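4.2 Reader responses to serialised space opera

The second part of the study looked at how readers talked about long science fiction series when they were still waiting for the next volume. We took 467 posts from the Walwood reading forum, all of them written between the second and third books of the Moynihan cycle. Posts that only asked about release dates were left out. Each remaining post was read twice and coded for what it discussed first: plot, character, setting or the writing itself.

Character came first in 72 per cent of the coded posts. This is higher than Pawlak found for stand-alone novels, where the figure was 59 per cent, and the gap held when we removed the four most active posters. Readers returned often to the exiled admiral Bronov, whose loyalties are left open at the end of the second book. Many posts argued over a single conversation in the docking chapter, quoting it at length.

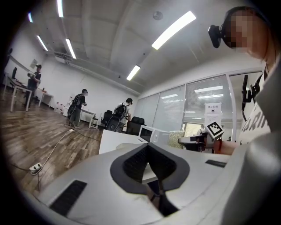 Setting was raised less often but in more detail. Posts about the Zatberg station tended to be long, and several included lists of page references that did not agree with one another. Where the books contradict themselves on travel times, readers usually looked for an explanation inside the story before blaming the author or the editor.

Figure 1. Gripper and wearer of a head-mounted camera.

Few posts dealt with prose style, and those that did were mostly complaints about the length of the battle chapters. We did not code for tone, so we cannot say whether readers who complained were less likely to go on with the series. Ksawery Pawlak's interviews with library borrowers suggest that they may not be, but his sample was drawn from people who had already finished all the books.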